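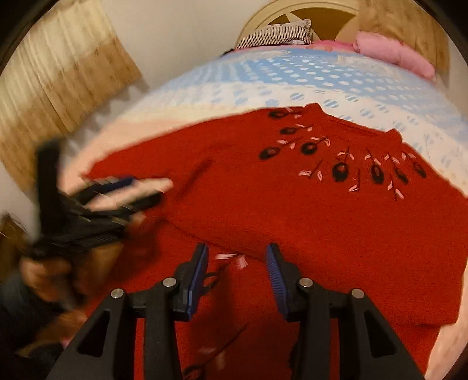 Segmenting bimanual garment demonstrations by contact state
Ursina Rainer, 11 September 2024

This page covers how to cut raw hand-held gripper recordings of clothing tasks into labeled segments that a policy can be trained on. It assumes you have synchronized video from the left and right grippers, a jaw width signal for each, and recovered poses. Calibration is in the Muvance setup guide and is not repeated.

Background

Our first garment policy was trained on whole episodes. It reached for cloth well enough but often closed the jaws above the fabric and carried on as if holding it. Tamer Khoury traced the fault to long stretches in which one gripper was idle while the other moved. Splitting episodes by contact state removed most of it.

Step 1. Smooth the jaw width
Apply a median filter with a window of 11 samples to each jaw signal. Wider windows blur the short regrasps that matter most on knitwear.

Step 2. Mark candidate grasps
A candidate starts when the width falls below the open threshold and stops changing. Do not use a fixed closed threshold. A folded knit holds the pads farther apart than a single layer of bedsheet, and the final width varies with the pinch.

Step 3. Confirm contact from video
For each candidate, pull the view from the gripper that closed and check for cloth between the pads. A valid grasp shows a fold held between both jaws — cloth resting against one pad does not count.
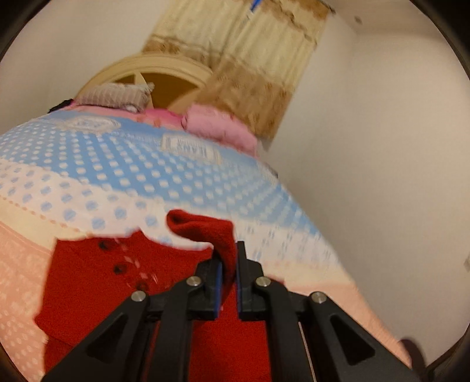
Figure 2. Valid grasp: a fold of the red garment pinched between the blue pads and raised above the jaws.

Step 4. Assign the state
Use four labels: none, left, right, both. Write the label per time step, not per episode. Where the two reviewers disagree, keep the later start time.

Step 5. Drop short segments
Remove any segment under 19 time steps and merge its neighbors if they share a label. Inspect the merged result by hand before export.

Results

We applied the procedure to 157 episodes recorded in July. Piyumi Akanda and Nizar Moussa reviewed every candidate, and 68 episodes needed at least one manual correction. Most corrections were at release, where cloth clings to a pad after the jaws open.

Known problems

Dark cloth against black jaws is hard to judge in step 3. Motion blur in the second gripper's view also delays confirmation; step forward until the pads are sharp, then work back. The export script expects the Viltix folder layout and fails silently if the right-hand pose file is missing.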